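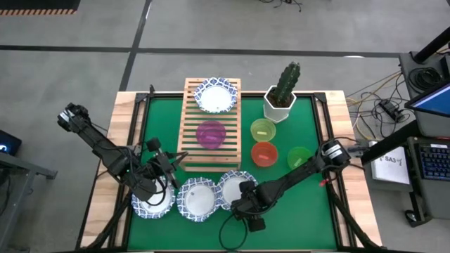 Paper plate and pink bowl on the wooden rack.

Hi all, and hello again from Hegyi! This is our update on the Weltlow grant for the shared supper program, covering everything up to the end of April. I know you asked for one page, so I'll try to behave.

The big number first. We've now served 1,000 suppers since the grant began, and I did a little dance in the hallway when the tally sheet said so. Most of those went out at the early sitting, at 5 in the afternoon, which suits the families with small kids and the folks who don't like driving home in the dark. The late sitting is still thin. We tried moving it back half an hour and that made it worse, so it's back where it was.

Money is mostly where we said it would be. Rice, beans and oil came in under budget (thank you, Stukard, for holding the price through winter), but vegetables ran over, and so did the gas bill. I'd like to move what's left in the printing line over to food, if that's okay with you. We hardly print anything now – people read the menu on their phones or just ask at the door.
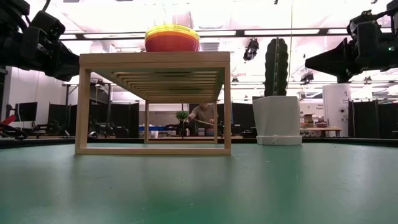
Baoshan Shi wrote on the April feedback sheet that the soup is better than it used to be but the bread runs out before the second table gets any, and could we please cut it thinner. Fair point! We've changed the bread order with Trovix and the loaves now come sliced.

Two things didn't go to plan. The cooking class for teens hasn't started, and that one's on me. I picked exam season, got hardly any sign-ups and called it off. It's now set for the summer break, with a shorter course and no fee. The other is the walk-in fridge, which quit twice and cost us a whole delivery of yogurt the second time. Gergely Csizmadia got us a quote for a new compressor and I've attached it to this email, along with the receipts.

Next up is the garden bed out back, then the survey you wanted on how far people travel to get here. I'm still fiddling with the questions, so if you have any you'd like added, send them over before I print the forms.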